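Furilow two-compartment pen holder, three months on

Bought in October for the shared table, 84 of them left in the Plala sale. Pale thing, whitish grey, rectangular, two compartments.
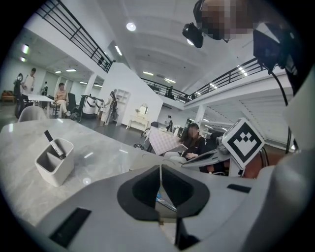
Struan Chisholm reckons ours will tip the minute anyone puts scissors in, he went back to his old Peixoto mug after a week. Fair enough. Mine's had scissors in and stayed up, just.

Good: easy to wipe, doesnt slide on the marble-pattern top. Bad: too wide for one marker, it leans right over. Short pencils vanish.

Would I buy agian? At sale price yes. Four stars, maybe three and a half.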